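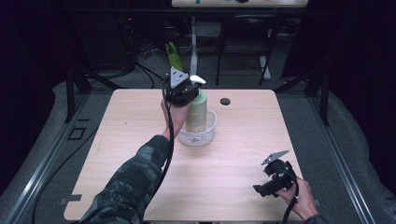
Abb. 2: Pumpflasche in einem kleinen weißen Kunststoffkorb

Verpackungslehre, Skript Teil 10
Dozentin: Kelly Brandão

Dosierpumpen

Eine Dosierpumpe besteht aus Druckkopf, Feder, Ventil und Steigrohr. Beim Drücken wird das Füllgut aus der Kammer gepresst, beim Loslassen strömt neues durch das Steigrohr nach. Zähflüssige Produkte brauchen einen weiteren Rohrquerschnitt.

Für die Verwertung ist die Metallfeder ein Störstoff. Pumpe und Flasche werden deshalb getrennt beurteilt.

Bis zur nächsten Sitzung: Skript S. 261 lesen, Aufgabe 2 schriftlich.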